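The Half-Finished Can
By Elba Huenchumán

My sister has a rule about family parties: whoever opens a soda finishes it. I've broken this rule at every birthday since I could reach the cooler. I take three sips, put the can down to help with the chairs, and by the time I get back there are five more just like it and I have no idea which is mine.

Last June, after one very long Saturday at her place, I walked the yard with a bucket and poured what was left into it. It was shocking! Nearly everyone had done what I do, my sister included (she says that one belonged to a neighbor). So I've spent the months since then thinking far too much about small drinks, and I've come around to two things: slim cans and plastic cups.

The slim can is easy to love. It fits a kid's hand, it fits the door of my old fridge, and it holds less, so there's less to abandon. The cups took me longer. I grew up thinking plastic cups were for picnics, but give everybody a color and the arguments stop. My nephew has been green for 2 years now and will not discuss it. 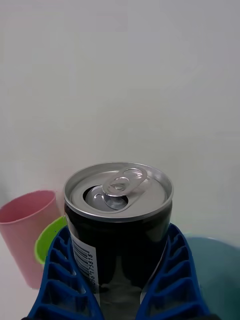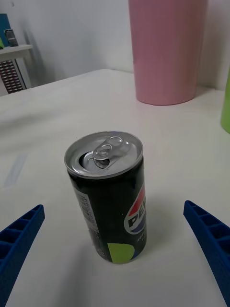

Black cans, good for one person or for sharing out.

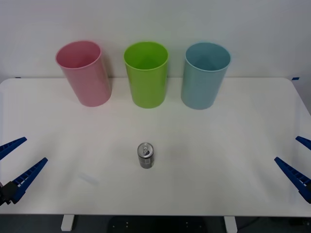
Can you put an opened can back in the fridge for tomorrow?

It's safe enough if it goes in cold and soon, but most of the fizz will be gone by morning. Pour what's left into a small jar with a tight lid, fill it as close to the top as you can, and drink it the next day. A flat cola isn't a total loss, either – I put mine in the pan with onions and a pork shoulder.

As for the cups, I wash them by hand, warm water and a soft sponge, and let them dry upside down on a towel. My cousin runs hers through the dishwasher on the top rack and says they come out fine. Mine went a bit cloudy when I tried that, so I stopped.

The next party is at my house. I've bought the cans already, and my sister is bringing the ice.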